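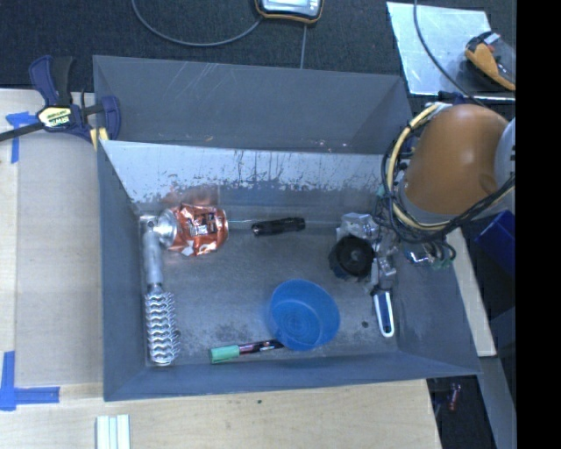
Tririne bin sorting set, README

Hi! I'm Roswitha Lehner and I look after the mixed returns bench at Orkholm, so I'm the person to shout at if something in this folder makes no sense. Tririne is our name for the sorting cell and also for the recordings that come out of it (yes, confusing, sorry, both names stuck before I got a vote). I wrote this README for three groups: colleagues on the other benches who keep asking what we do all day now, the people at Stukico who wrote the picking software, and anyone who opens the folder cold and wonders why there's a drinks can in with the screwdrivers.

What the job is

Orkholm lends out household and workshop kits. Kits come back with stuff missing and stuff added, and all the odds and ends get tipped into gray bins. Someone then has to sort the bin: tools in one place, kitchen things in another, pens and markers to the office, rubbish out. For years that someone was me, plus whoever was free. Now the arm does the first pass and we do everything around it, and there's more "around it" than I expected.

The bin is the divided one, with a big compartment in front and a smaller one behind the sloping divider. Items start in front. The arm picks one, lifts it over and drops it in the back. When it's done, we tip the back part out on the bench and go through it by hand. The bin is clamped at the rim. Please leave the clamp alone! If the bin shifts, the software still thinks it's where it used to be, and then you get a gripper pressing on a wall.

What's in the folder

There are 200 runs. One run is one bin, start to finish, whatever the result. We did them in August in sets of 20, with a coffee between sets for the humans.

Each run has:
- the pictures from the fixed view over the bin
- the arm log from Stukico (positions, gripper open or closed, stop events)
- a notes file typed by whoever was on the bench

The notes file is my favorite part and also the messiest. We didn't agree on a format at the start. Some say "marker under bowl, arm took bowl, marker rolled" and some say "fine". I've left them the way they were written. If you need them tidy, make a copy and tidy the copy.

What goes in the bin

Everyday things, nothing staged to be pretty. Crushed cans, screwdrivers, markers with caps on, plastic bowls, long kitchen utensils with a loopy metal head. We reuse items between runs, so don't treat every run as a fresh collection. A thing that gives trouble in one run will probably be back to give trouble in another.

Notes on the kinds of item, from the bench side:

Cans. The wrinkled ones catch the light, and you sometimes get a second can, a reddish smear on the divider, which is a reflection. I label the can and skip the smear. Two of my colleagues labeled the smear in their early runs and I've only fixed the ones I came across.

Bowls. See-through ones are hard for the arm and dull for us. If something is tucked against the bowl, log both items even when you can only see part of one.

Markers and screwdrivers. Long and thin, happy to lie right up against a wall. I used to flick them out with one finger without thinking about it. Watching the arm line itself up for the same job made me notice how much my hands had been doing.

The bin itself. It's scratched and smudged, and the marks on the floor are part of the set. We didn't swap in a clean bin for the recordings. Please don't label the scuffs as items (it has happened, 7 times in one file).

What changed for us

This isn't standard README content, I know, but Stukico asked, and so did the packing team, so I'd like it written down in one place.

I stand less. That's the big one. Sorting used to be a whole afternoon bent over a bin, and my back had opinions. Now I load, start, watch the first few picks and then go do the hand checks. My hands get fewer nicks too.

I also get interrupted more. The arm stops when it isn't sure, and then someone has to walk over, look, clear it and restart. In a bad set that means you never get properly into anything else. We complained, and Yu on the evening shift worked out that it's easier to let one person own the stops for a full set while the others stay on checks. We rotate at the coffee break. Much better!

Speed: I get asked and I don't have a good answer. For a bin of plain stuff I'm still quicker. For a whole day of bins, I get tired and it doesn't. We never timed it fairly, so there's no speed figure in this folder and I'd rather you didn't make one up from the logs.

As for jobs, the bench had the same people at the end of August as at the start. What we do there is different, and two of us have moved up a pay step for handling the cell. I pushed hard for that and I'd push again. Learning to read a stop log is a skill, and it took me a good few weeks.

House rules if you run the cell yourself

Stop the arm before your hands go in the bin. Every time, even for a marker.
Keep the tape marks on the table. If one peels, put new tape in the same place before you start.
Keep an eye on the hose and cables at the arm when you reach past it.
Type the note right after the run. By the end of a set you won't remember which bowl.
If you're tempted to tidy the items so the arm has an easier time, don't. Tip and leave.

Known problems

The first 50 runs have the thinnest notes, and in a few of them the note and the log disagree on what got picked first. Trust the pictures.
Item names drift. "Whisk", "masher" and "loopy thing" may all mean the same utensil, depending on who was typing.
The labels don't cover anything outside the bin.

Fixes and questions go to me at the returns bench, mornings are best. If you correct a label, add your initials and a line in the changes file so Stukico can pick it up with the next batch.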